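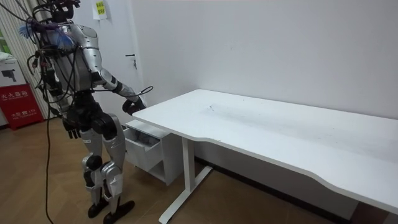 Beans, beans, beans

13 September 2024

The first pods are rattling! I went out before work this morning with my coffee and gave the end trellis a little shake, and there it was, that dry maraca sound, and I stood there in my slippers shaking a plant like a kid with a birthday present.

If you've been reading for a while you know I have grown green beans forever, mostly because my mother did. This is my first year growing beans to dry, and I can't believe I waited so long. You plant them, you keep the rabbits off, and then you leave them alone until they look dead. I am very good at leaving things alone until they look dead. I finally found my crop.

I'm growing three kinds. The one I'm craziest about is called Kardale, a pole bean I got in a paper envelope from Anathi Mofokeng at the Dulholm seed swap last winter. She had them in a muffin tin so you could see all the different patterns, and the Kardales were cream with a dark red splash on one side, as if somebody had flicked a paintbrush at them. I took more than I should have. (Sorry, Anathi. You'll get them back with interest.)

The envelope said 100 days to dry. I planted at the end of May, we had that cold wet stretch where nothing moved, and then they took off and went right over the top of the poles and started grabbing at the clothesline. I lost a pillowcase for most of a week in July. The vines had wrapped one corner, and there were flowers on the part that had it, so I let them keep it.

The second kind is a bush bean from the rack at the hardware store, plain black, no story. They're doing great. They were done first and they're already in a jar, and I had them for dinner on Tuesday with rice and a fried egg and way too much hot sauce.

The third kind didn't do much. It was a runner bean, huge purple seeds the size of my thumbnail, and the plants flowered like mad all summer and set maybe a handful of pods. I read that they sulk in the heat. The hummingbirds were thrilled, so I'm going to plant them again anyway.

Okay, the shelling. I had pictured this as the chore part, and it's the best part! The crisp pods pop open along the seam if you press with your thumb and the beans just roll out. I do it on the back steps with a bowl between my knees. Any pod that's still leathery goes on a window screen in the spare room, with a fan on low if it's muggy out. I tried the pillowcase method too, where you fill it with pods and stomp on it (same pillowcase, it has had quite a year). It's fast, but then you have to winnow out all the crumbs, and I winnowed mine straight into my own face.

To tell if they're dry enough to store, I bite one. If my tooth leaves a dent, they go back on the screen. If it feels like biting gravel, they're ready. After that they go in the freezer for a few days in case of weevils, then into jars. Let the jar come back to room temperature before you open it, or you'll get moisture all over the beans you just spent a month drying. Ask me how I learned that one.

Now, the cooking, which is where I really start waving my arms around.

A bean you dried this season cooks so differently from one that's been sitting at the back of the cupboard. The skins stay thin and the middles go creamy, and the broth! I would drink the broth out of a mug. I have done it, standing at the stove, two days in a row.

My usual pot goes like this. I take 500 grams of beans (I weigh them, my measuring cup has lost its lines) and soak them overnight in plenty of water with a good spoonful of salt. In the morning I drain them and put them in the heavy pot with fresh water a couple of inches over the top. Half an onion, cut side down and left in one piece. A few garlic cloves, a bay leaf, a long glug of olive oil. Bring it up to a real boil for ten minutes, then turn it way down, lid cracked open, and go do something else. I start tasting after an hour. You want to eat several and have every one of them be soft, so don't stop at the first good one. Salt again at the end, and let them sit in their broth off the heat as long as you can stand it.

That pot feeds me for days. Night one is just beans in a bowl with bread. After that I mash some on toast with lemon, and whatever's left becomes soup with greens and the end of a Parmesan rind. I was over in Usteck last month visiting my cousin, and there's a lunch place there called Menon with a white bean soup that has fennel seed and orange peel in it. Orange peel! I've been trying to copy it ever since. My first try tasted like cleaning spray. The second was much closer, with one thin strip fished out after fifteen minutes, and I think a little more fennel would get it there.

What I really want to know is how to save the Kardales properly for seed. Beans mostly pollinate themselves, so I'm not too worried about crosses, but I planted mine pretty close to the runners and I'd love to hear from anyone who has done this for more than one season. For now I've tied red yarn on the eight best plants, and nobody in this house is allowed to eat from those. I picked plants that set early and had long straight pods, and one that I just liked.

The seed swap is on again in November, in the same hall in Dulholm, and this time I get to be on the other side of the table. I've already bought a muffin tin. I also want to bring a pot of cooked ones so people can taste before they take any home, if I can figure out how to carry it on the bus without wearing it.

Frost here usually holds off until the middle of October, so I have 31 days, give or take whatever the sky decides, to get the rest of the Kardales down. If a cold night shows up early I'll pull the whole vines and hang them upside down in the garage. There's a row of hooks in there already.

Tell me what you're growing, and if you have a bean I need to meet, put the name in the comments. I have room for one more trellis. Two if I move the clothesline.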